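The **Hutach grip-loss fault** is a defect in the simulated pick-and-place routine sold by Zirnine under the name Hutach. When it occurs, the control software goes on reporting a firm grip after the held object has slipped from between the fingers. The fault was first described by Marilou Villanueva on Apr 27, 2018. Zirnine has called it "a display issue," a label that few people outside the company have accepted.

## Background

Hutach was sold as a safe way to rehearse handling jobs before a real arm was allowed near glass. Its sales pages claimed that a routine which passed in simulation could be moved to hardware with "little or no" retesting. No test data was published to back this up, and the claim was dropped in August without comment.

## The fault

Villanueva ran the countertop task 400 times and logged 40 runs in which the object was lost while the grip signal stayed on. In 7 of those the arm finished its whole path and reported success with nothing in its fingers. The software appears to read the commanded finger position instead of the measured one, so a closed gripper and a full gripper look the same to it.

Small parts held sideways did worst. Zirnine's reply blamed the friction settings, which may be part of the story but does not explain why the success message was sent.

In the countertop task, a two-fingered gripper holds a small olive-green cylinder above a bottle of matching color, with a blue funnel-shaped object on the same marble surface.

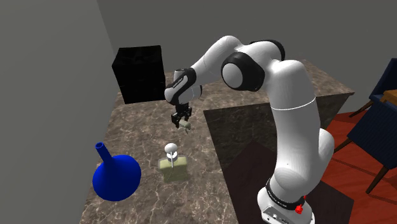
## Response

Zirnine released two patches. The first changed the wording of the message and little else. The second added a check on finger position, but it is turned off by default, and the manual mentions it only in an appendix.

Jailson Figueiredo of the testing firm Kvam repeated the runs with the check turned on and found no false grip reports. He warned that this says little about other grippers, as he had tried only one model.

## Disputed claims

An often repeated story holds that the fault led to broken glassware at a Pavex plant. Pavex has never confirmed it, and the earliest version names neither a date nor a site. It should be treated as rumor.

## See also

- Grip sensing
- Simulation-to-hardware transfer
- False success reports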